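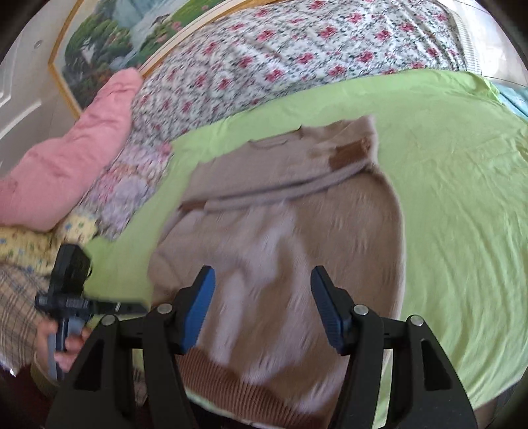 Search products
Search

Irwood Keepsake Gift Box, Large

Posted in December by Naltgate Gifts
2 comments | 16 shares

The Irwood is the bigger of our two keepsake boxes. It suits birthdays, retirements and new-home presents, and it comes flat so you can post it or store it until you need it. Fold up the sides, press in the base and put the lid on. You won't need tape.

It is made from heavy grey card with a matching lid and a cotton ribbon. The colour is the same inside and out. Each box comes with 2 sheets of tissue and a blank card with an envelope. Extra tissue is sold separately in packs of 100 sheets.

The box will hold a book, a candle and a jar or two with room for packing. For bottles, choose the Edanow, which has a divider and a stronger base. Our smaller box, the Fu, is meant for jewellery and gift cards.

We can print a name or short message on the lid, up to 16 letters including spaces. Please check your spelling before you order, as printed lids can't be returned. Plain boxes can be sent back if they haven't been folded.

Orders placed before noon leave our warehouse the same working day. Printed lids take two days longer. Pickup from the Naltgate shop is free.

Share this product
2 comments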